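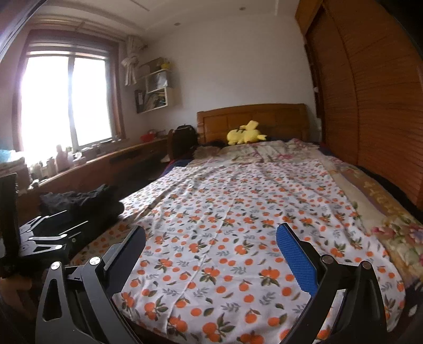

Support > Heating > Thermostats

Ticket 2337 - Bedroom stays at 55, app says everything is lovely
Opened 21 January 2019 by Tamer Daher
Status: Waiting on customer

The Ziluveo in the bedroom reads 55 degrees. The app reads 70 and sends me a little green leaf for my efforts. I have restarted both, plus the router, plus the phone.

Reply from Waltraud Böttcher, Ziluveo Support
Please restart the thermostat.

Tamer Daher
Done again, with feeling. Same 55, same leaf. Error 147 shows up on the wall unit for a second and then hides. 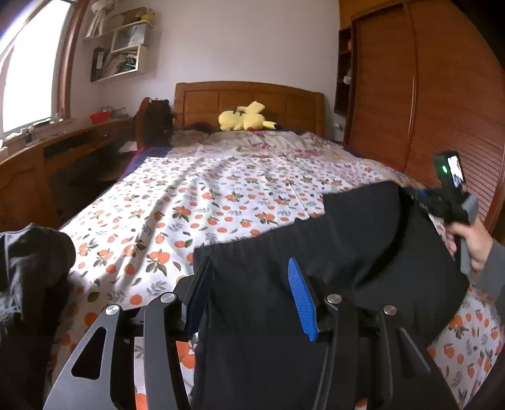 It only does this after the night schedule kicks in at 11. On manual the radiator behaves like a radiator.

Waltraud Böttcher
147 is a schedule conflict. Do you have two schedules saved?

Tamer Daher
I have one. The app has three, including one called "Raju" that I can't delete - I've never met him. Log attached.

Waltraud Böttcher
Passed to Kvido Matoušek in firmware. Please leave it on manual until the February update.

Related tickets
Green leaf won't go away
Uven valve clicks all night
Schedule copied itself after update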